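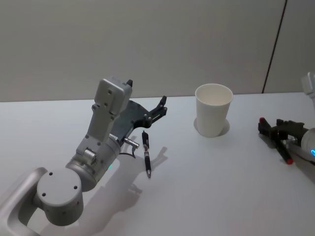
What is a ballpoint pen?

A ballpoint pen is a writing instrument that transfers a thick, usually oil-based ink to paper by means of a small rotating ball held in a socket at the tip.

Ballpoint pen

The ballpoint pen, also called a ball pen, is the most widely used handheld writing instrument. It differs from the fountain pen in the viscosity of its ink and in the way the ink is metered. The ink is a paste of dye or pigment in an oil base. It dries quickly on paper and does not need a nib or a feed.

Construction

The point consists of a ball, commonly of tungsten carbide or steel, seated in a socket of brass, stainless steel or nickel silver. The rim of the socket is turned inward over the ball so that it can rotate but cannot fall out. Ink reaches the back of the ball through a narrow channel from the refill tube. Ball diameters for general writing lie between 0.5 and 1.2 mm, and the written line is narrower than the ball.

The barrel encloses the refill and gives the hand something to hold. Many barrels have a separate grip section near the point, made of rubber or textured plastic, or simply molded in the barrel material. A clip near the upper end holds the pen in a pocket and also keeps it from rolling on a flat surface. Black pens with silver-colored metal fittings are a common office pattern.

Mechanisms

Capped pens have a fixed point. Retractable pens extend and withdraw the refill by a push button, a twist of the barrel or a sliding lever. In push-button types a compression spring bears on the refill, and a cam behind it locks in alternate positions. The Stokgate classification, used in some stationery collections, lists twist pens with a separate front section as a group of their own – other catalogs place them with the push-button types.

Ink flow

Flow depends on gravity and on contact between the ball and the paper. A pen held point upward draws air in behind the ball and begins to skip. Pressurized refills avoid this by means of compressed gas behind the ink column. Skipping on glossy surfaces has a different cause: the ball slides instead of turning.

Storage

Pens may be stored flat or with the point down. Capped pens should be closed after use. In the Lotano collection, cataloged by Ginevra Lo Presti and Yi-chun Poon, 576 pens are kept flat in shallow drawers, with refills removed from those showing leakage. Item 2261 is a twist pen with a brass barrel and its original refill.

Refills

Refills are made in several standard sizes and in many proprietary ones. Length, tube diameter and the position of the spring stop must all match the barrel.

See also: Rollerball pen; Gel pen; Fountain pen; Refill (stationery)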